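4. Setting up your Drokstead catch-all bin

By now the bin is out of its box and you have read the notes on lifting it in section 3. Give yourself an unhurried half hour for this part. Most of our customers keep the Drokstead on a hall table or a workbench, where it gathers up all the small things that wander about a house - the toys, the tape, the odds and ends that don't have a drawer of their own - and a little care at the start will make it much nicer to live with.

4.1 Placing the bin

1. Choose a flat, steady tabletop. The bin needs a clear space at least 35 inches wide so that you can reach in comfortably from either side.

2. Wipe the tabletop and let it dry. Grit caught under sheet metal will scratch a wooden surface before you know it.

3. Press the felt pads from the Flendum pouch onto the underside, one near each corner, and hold each one down while you count slowly to ten.

4. Set the bin down with both hands, and lift it again if you want to move it. Please don't slide it, even with the pads on.

CAUTION: The cut edges are smoothed at the factory, but run a gloved finger along the rim before children use the bin. If you feel a rough spot, stop and write to us.

4.2 Filling it for the first time

5. Gather up your loose things and sort out anything sharp, wet or leaky. Those belong somewhere else.

6. Put the heavier pieces in first and lower them to the floor of the bin. Dropping them does no great harm, but it is a very loud way to start the morning.

7. Leave one part of the floor clear. It is tempting to spread everything out evenly, and we understand the urge, but an open patch gives you room to push things aside when you are hunting for something small.

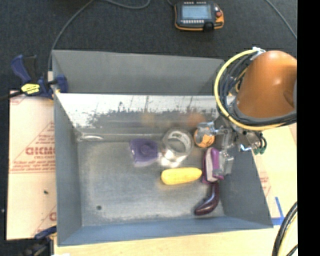
8. Lay rolls of tape flat, so you can hook a finger through the middle and lift them straight out. Balls can go wherever they like, and they will anyway. The sloping sides tend to send them back toward the floor, and long toys such as play vegetables are easiest to pick up when they lie on their sides with a bit of space at the ends.

NOTE: Keep the total load under 52 pounds. If your collection has outgrown that, the larger Grirness bin takes the same pads.

4.3 Looking after the metal

9. Empty the bin once a month and wipe it with a soft damp cloth, then a dry one. Edin Kos in our workshop does his on the first Monday, mostly so he remembers.

10. Scuffs and cloudy patches on the floor come with ordinary use and don't weaken the metal. If they bother you, rub them gently with a 600-grit pad, always in the same direction - going around in circles leaves marks of its own.

CAUTION: Do not use bleach or oven cleaner on any part of the bin.

For spare pads, write to Periklis Antoniadis at the Bakalis parts desk and include the number from the sticker on your box. Instructions for fitting the optional lid begin in section 5.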